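Shirts again this week

Friday, February 2, 2018

I spent most of the week on the shirt folding set for Ralis, driving the arms by remote and saving every run I thought was good enough to learn from. A few people asked after the last post what the work looks like up close.
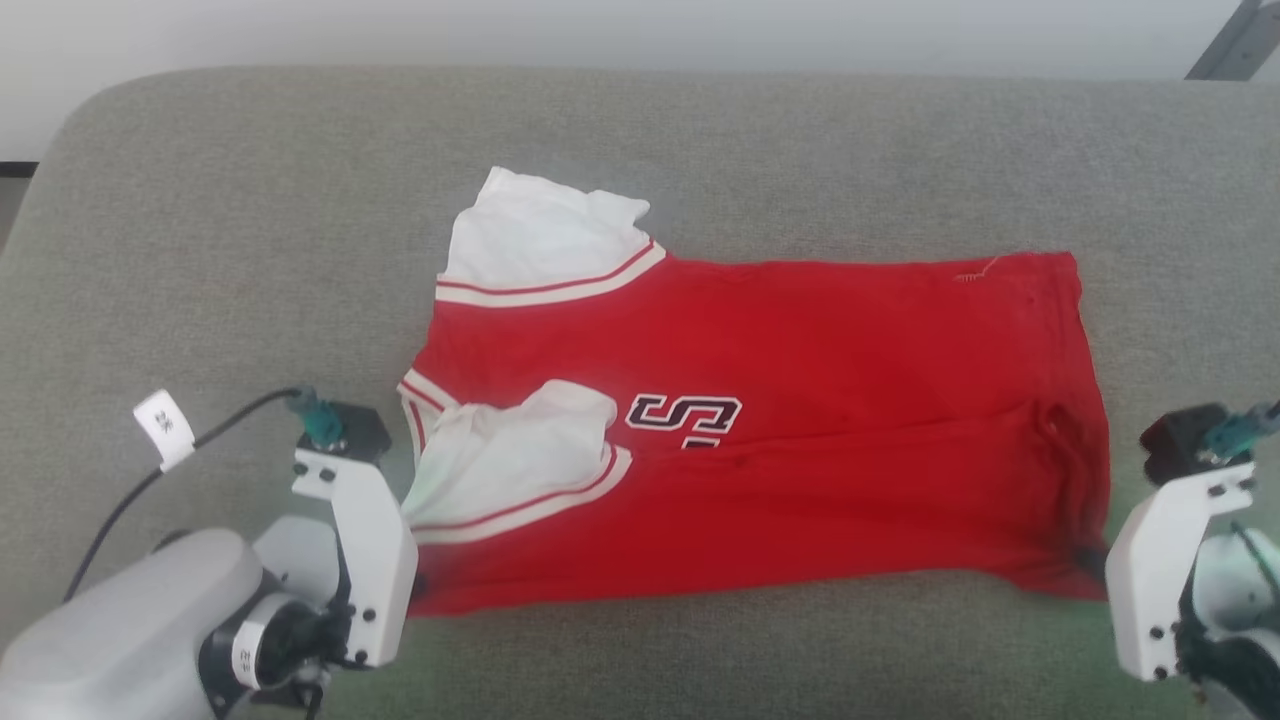
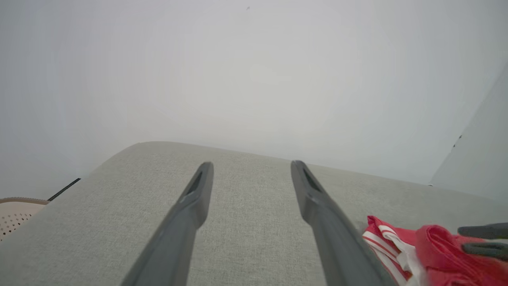

Notes from the bench, No. 18

The job is simple to write down. A shirt goes on the gray cushion, the arms fold it, and the person driving does it the same way each time. I had a goal of 100 good runs for the red shirt and I ended the week with 25. The total for all clothes so far is 801, but a lot of those are towels, and towels are easy.

The red shirt is harder than I expected. The sleeves are white and the body is red, and a sleeve can end up lying on top of the front in a bunch. When that happens I have to decide what I'm teaching. I can pull the sleeve out flat first and then start the fold, or I can fold over the lump and hope. On Monday I did some of each. That was a mistake, and I threw those runs out. If I do two different things from the same starting point, the policy tends to land somewhere between them and grabs at nothing.

So now there is a rule. Sleeves first, always, the one nearer the wall before the other. Then the hem. I wrote it on a card and stuck it next to the pedals.

I also changed how I hold the leader arms. I used to move fast through the empty air and slow down hard just before a pinch. It felt natural to me, but played back it looked like a series of stops. Usent, the recording software we use, lets you scrub through the joint tracks, and mine were full of flat spots where I was sitting there thinking. I try to do the thinking before I press record. The runs are shorter now and they look calmer.

The wrist view helps more than I gave it credit for. From the head view a fold in red cloth on top of more red cloth is hard to read. At the wrist you get the fingertips large and the weave of the cushion behind them, and you can judge how far down you are. I still get the depth wrong on thin hems. The fix is to come in low and slide, and to leave the gripper a bit more open than seems right.

We tried guiding the arms by hand last fall at the Narneck shop, just holding the wrist and walking it through. It was fine for opening a drawer. For cloth you need both grippers working at the same time, and my own hands kept getting into the pictures. Remote is slower to learn but I wouldn't go back for this.

Still on the list:

Ask Nair if the pedal delay is in the cable or in the driver.
Re-label the towel runs from before the rule — some of them start with the far corner.
Record a batch where I drop the sleeve on purpose and pick it up again. There is almost no recovery in the set so far, and it will need it.

The blue shirt is next once the red one is done. It has buttons, so I expect to go slower.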